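Handgreifer Flulteo — Bausatz für die Werkstatt
Zweifinger-Greifer mit Schraubbacken, handgeführt oder am Arm montierbar

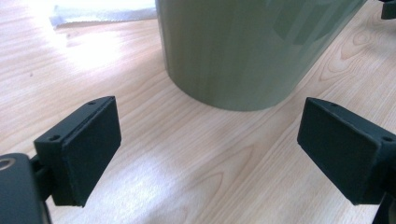

Backenpaar am Flulteo, geöffnet, vor einem grünen Zylinder auf dem Holztisch.

Artikelgruppe: Greifer und Zubehör
Hersteller: Janach
Stand der Seite: 15. November 2021

Beschreibung
Der Flulteo ist ein Parallelgreifer mit zwei gegenläufigen Fingern für den Selbstbau. Er wird als Teilesatz geliefert und in der eigenen oder einer gemeinschaftlich genutzten Werkstatt montiert. Die Konstruktion stammt von Luzius Aigner, die Überarbeitung der Backenaufnahme von Harish Bhat. Der Greifer lässt sich mit dem Handgriff Gape führen oder über den Adapterflansch Kekov an einen Tischarm setzen. Beide Varianten verwenden denselben Grundkörper und dieselben Finger.

Backen
Jede Backe ist ein rechteckiger Block mit aufgesetztem Flächenpolster. Die Oberkante trägt zwei Schraublöcher, über die der Block mit dem Finger verbunden wird. Zum Wechsel des Polsters werden beide Schrauben gelöst und der Block nach vorn abgezogen. Backen immer paarweise tauschen. Ungleich abgenutzte Polster führen dazu, dass glatte, runde Teile beim Schließen seitlich auswandern.

Technische Angaben
Bauart: Parallelgreifer, zwei Finger
Öffnungsweite: 109 mm
Wandstärke der Druckteile: 3 mm
Befestigung Adapterflansch: 4 Schrauben
Farbe: Schwarz

Lieferumfang
Grundkörper, vormontiert
2 Finger mit Verbindungssteg
2 Backenblöcke mit Polster
Schraubensatz
Montageanleitung in Deutsch und Englisch

Handgriff Gape und Flansch Kekov sind nicht enthalten und werden getrennt bestellt. Der Antrieb ist ebenfalls nicht Teil des Satzes.

Montagehinweise
Die Finger zuerst lose einsetzen und den Greifer von Hand mehrmals ganz öffnen und schließen. Erst danach die Stege festziehen. Bei geschlossenem Greifer müssen die Polster über die ganze Fläche anliegen. Bleibt oben ein Spalt, sitzt meist ein Steg schief in der Führung — lösen, neu ausrichten, wieder anziehen.

Gewinde in Druckteilen vertragen kein hohes Drehmoment. Kein Akkuschrauber. Wer die Backen oft wechselt, sollte Gewindeeinsätze einschmelzen; die Bohrungen sind dafür groß genug ausgelegt.

Als erste Greifprobe eignet sich ein leichter, unzerbrechlicher Becher auf einer ebenen Tischplatte. Den Greifer mittig ansetzen und langsam schließen. Verschiebt sich der Becher dabei zu einer Seite, die Mittenlage der Finger prüfen.

Eigene Backen
Die Anschlussmaße liegen dem Satz als Zeichnung bei. Eigene Blöcke können flacher oder länger ausfallen, solange der Lochabstand eingehalten wird. Für Teile mit scharfen Kanten empfehlen wir ein dickeres Polster. Die Öffnungsweite verringert sich entsprechend.

Ersatzteile
Backenblöcke, Polster und Stege sind einzeln erhältlich. Bei der Bestellung bitte die Ausführung der Backenaufnahme angeben. Blöcke der ersten Ausführung passen nicht auf die überarbeiteten Finger.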